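Coalition Statements and Their Coverage in the Skurkell Municipal Election
Project report, Political Communication Seminar

Group members: Adjoa Agbenyega, Damián Tlapale, Luana Assunção
Supervisor: Marianna Ostrowski

1. Background

The Skurkell council election in April left no party with a majority. Resta, the larger of the two opposition parties, had stated several times during the campaign that it would not enter a coalition with Urno. After the count, its statements on the same question became less definite. This project examined how the change was worded by party speakers and how it was reported in the local press.

Two questions were set at the start. First, did individual Resta speakers contradict one another, or did the party position shift as a whole? Second, did news reports keep the conditions attached to a statement, such as "not under the present leadership," or drop them?

2. Material

Articles were collected from three local news sites over the eight weeks surrounding the vote. A keyword search on the party names and the words "coalition," "alliance," "talks" and "deal" returned 500 articles. Duplicates, letters to the editor and wire copy with no local content were removed, leaving 263. Of these, 201 contained at least one direct or indirect quotation from a Resta or Urno speaker about working with another party. The remaining articles were kept for background and were not coded.

Press conference recordings were available for part of the period. The group transcribed 30 of them and matched quotations in the articles to the spoken originals where possible. Recordings from the first week were of poor quality, and two had to be left out of the matching step.

3. Coding

Each quotation was coded for speaker, party, target of the statement, and strength. Strength had four levels: open refusal, refusal with a condition, no commitment, and open willingness. A separate field recorded whether the condition, if there was one, appeared in the headline, in the body text, in both or in neither.

Coding was done in pairs. Tlapale and Assunção coded the first batch together, and Agbenyega checked it against the codebook. Most disagreements concerned the line between "refusal with a condition" and "no commitment." The codebook was changed after the first batch so that any statement naming a person or a policy as an obstacle was treated as conditional. The first batch was then coded again from the beginning.

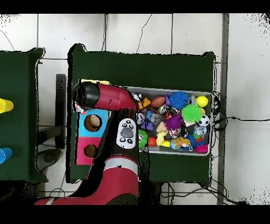 Figure 1. Red robot arm above a shape-sorter box, with a bin of toys behind.

The spreadsheet was locked after the second batch. Later corrections were entered in a separate sheet with the initials of the person who made them.

4. Results

Resta speakers did contradict one another, mainly in the ten days after the count. The group leader on the council, Rizwan Saha, used conditional wording from the first week of the campaign onward. The statements classed as open refusals came mostly from district candidates, several of whom were not elected. Once those candidates stopped being quoted, the party line in the press appeared to soften, although Saha's own wording changed very little.

Urno statements were more even. Its speakers avoided naming Resta and spoke of "any party that accepts the budget." Criticism of the outgoing administration over the Debnath bus depot contract was common to both parties and took up more space than the coalition question in most press conferences.

Conditions were often missing from headlines. In the body text they were usually kept, but in many articles they came several paragraphs below the quotation they belonged to. One site regularly ran the short form of a refusal in the headline and the full form near the end of the article.

5. Limitations

The sample covers written news only. Radio interviews and social media posts were left out for lack of time, and Saha gave at least two long radio interviews that were quoted secondhand in the articles. These were coded as indirect quotations and could not be checked.

Coders knew the outcome of the election while they worked. Speaker names were not hidden, and this may have affected the coding of ambiguous statements. The matching of recordings to articles was done by one person and was not repeated.

6. Further work

The codebook could be used on the council's budget debate, where the same speakers appear. The field for the placement of conditions should then be split so that distance from the quotation is recorded in paragraphs. The spreadsheet, codebook and transcripts have been handed to the supervisor and can be requested through the seminar office.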